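Olton College and Stodance Institute merger: your questions

By Shoshana Kincaid
23/08/2020
2 min read

Quick answers to what's been coming in. Will add more as we get it.

Is Stodance closing?
No. The name goes, the campus stays. From October it's the Stodance campus of Olton College. Same address, same parking permits.

Who decided this?
Both boards of trustees voted for it in the spring. The accreditor still has to sign off on the combined programs. Paperwork is in.

I'm halfway through a degree at Stodance. Do I start over?
No. Finish under the catalog you came in with. You have 4 years to do it. After that you move to the Olton requirements, and your advisor will go through any gaps with you.

Whose name is on my diploma?
Finish before the merger date, Stodance. After, Olton. You can ask for a line noting the Stodance campus. Ask the registrar, not the department, they can't do it.

Do all my credits move over?
Around 30 courses are still being matched up, mostly lab sciences and a few in business. Everything else is done. If yours is on the pending list you'll get an email. Please dont retake anything until you hear.

Is tuition going up?
Not this year for anyone already enrolled. Next year's rates haven't been set. New students pay the Olton rate.

What about financial aid?
Federal aid follows you but you need to put the Olton school code on your FAFSA. Stodance scholarships are honored for their full term. Work-study: same job, new timesheet.

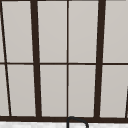 Are faculty being laid off?
No faculty layoffs are planned. Two offices are being combined, payroll and admissions, and staff in those have already had meetings. Open positions get posted internally first.

What happens to the Sikder Library?
Stays open, stays called Sikder. One card for both campuses. Interlibrary holds take two days to come across on the shuttle, maybe longer at first.

Do I need a new login?
Yes. Everyone moves to Flutik for registration and grades. Set-up link goes to your school email, not your personal one. Old portal goes read-only in October so save any unoffical transcripts you want before then.

Can I take classes on both campuses?
Yes, starting spring term. Watch the travel time, registration won't stop you booking them back to back.

Who do I ask if it's not here?
Merger office, Olton main campus, second floor of the administration building. Or send it through the form and pick "other."

Contact the Merger Office | © 2020 Olton College | Back to top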